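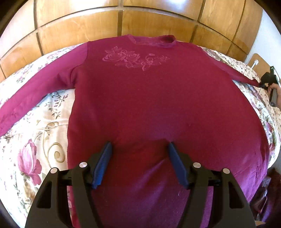 How far into the memoir did we get this month? Through chapter 12, which is where the author finally leaves Skarkow and stops apologizing to her mother.

January, late, second cup of tea. Notes for me and for whoever picks up the reading log after me.

I wanted 1000 words on Flanine by tonight and I have maybe half that, and most of it is me arguing with the translator. The childhood chapters are so good! She gets the kitchen and the aunts and the awful piano lessons down in short, plain sentences, and then we hit the hospital years and everything goes foggy. Is that her, or is it the English? Mircea Ciobanu read it in the original and he says the fog is hers (he also says I skim, which is a bit rich from him).

Things to check before I write any more: whether Gavrilă is the family name or the village, as the text seems to use it both ways, and whether the brother who turns up in chapter 4 is the same one who writes the letters. I had him down as dead.

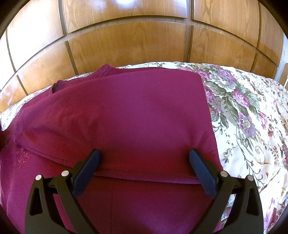
The letters are the part I keep going back to. She prints them whole, spelling mistakes and all, and doesn't step in to explain them. I tried reading one out loud to hear how it went and had to stop halfway – it was the one about the train to Vutuvov, with the wrong shoes.

Tried a new layout for the review too. Quote first, then my two cents, then the plot. It reads better, but the plot bit now feels tacked on and I've already moved it twice. Leaving it alone till morning.

Still to do: trim the opening, find the page number for the shoe letter, ask Mircea for his copy back so I can compare the last two chapters.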